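I picked nail polish for my project because I wear it nearly every day and I wanted to know why some bottles last a week on my hands and others are gone by the next morning. My tutor said that was fine as long as I tested something and didn't just write a review, so this is me testing something.

## What I wanted to find out

Does a base coat make polish last longer before it chips, and does it matter whether the polish is a cream or a shimmer? I also had a side question about top coat, which I dropped halfway through (more on that later, it was a mess).

## What I used

I bought two brands. Drito is the cheap one you find by the tills, and Dirmont is the one that costs a fair bit more and comes in a nice heavy bottle. I got a cream and a shimmer from each, all as close to the same teal as I could manage. The Dirmont shimmer is a bit greener than the others in daylight but I don't think that affects anything. Same base coat for everything, from a small shop called Nondivport that I've bought from before.

I used false nail tips stuck on wooden sticks for most of it, because I only have ten fingers and I need them. The tips came in a bag of 600, so there is now a drawer in my room that nobody else is allowed to open. I wore the polishes on my own hands as well, but I've kept those results separate.

## How I did it

Every tip got two thin coats with a proper gap in between. Half of each polish had base coat underneath and half didn't. I left them all overnight on a tray before touching them — I tried a batch with only an hour's drying first and they dented if you so much as looked at them.

Then came the wear part. I made a sort of tumbler out of a plastic tub with a lid, put the tips in with some rice and a few coins, and shook it for a set time. After each go I took them out, looked at the edges under my desk lamp and wrote down which ones had chipped. A chip had to be big enough to see without squinting. I did 12 rounds of shaking, and my arms were properly sore by the end.

In total I tested 252 tips, the same number for each polish. I'd planned on more, but painting them takes ages and the Drito cream ran out.

The colour was the hardest thing to keep steady. Teal looks different over a clear tip than over a white one, and it gets darker anywhere the polish pools, like in the curve at the back of the tip. I ended up throwing out the first tray and starting again with white tips only.

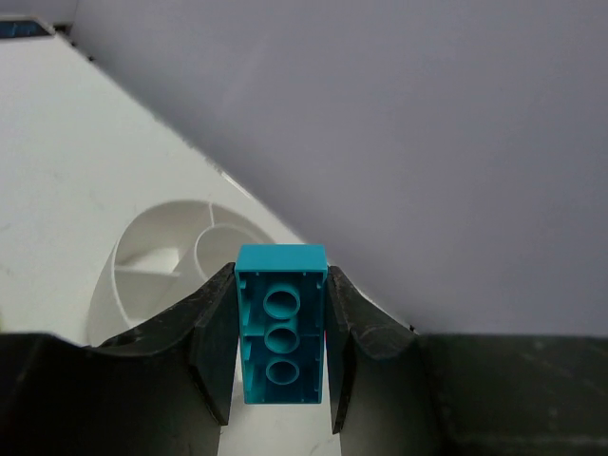

## What happened

Base coat helped with both brands, but it helped Drito much more. Without it, the Drito cream was flaking off in sheets quite early on, and with it the same polish got through most of the rounds with only small chips at the corners. Dirmont held on well either way. If you'd shown me the two Dirmont groups mixed up I don't think I could have sorted them.

The shimmers beat the creams, which I didn't expect at all! I'd always thought shimmer was more fragile. My best guess is that it went on a little thicker, even though I was trying to keep the coats thin, so I can't say for sure that it's the shimmer itself doing it.

On my own hands it was less tidy. My right hand chipped first every single time (I'm right-handed) and washing up did more damage than anything in the tub.

## The top coat bit

I started adding top coat to a few spare tips in the third week and it wrinkled on nearly all of them. I think the bottle was old, as it had been open since December. I haven't counted any of those.

## What I'd change

I'd weigh the polish, or at least count brush strokes, so the thickness was the same each time. I'd also get a machine to do the shaking, as I'm sure I shook harder at the start of a session than at the end. There's a testing rig made by Yadav that would do it, but it costs 4,000 pounds and my budget was my Saturday wages.

I'd ask someone else to judge the chips too, without knowing which brand was which. I painted them all, so I always knew, and I probably went a bit easy on the Dirmont ones after paying that much for them.

The full tables are at the back of my folder, along with the swatch sheet.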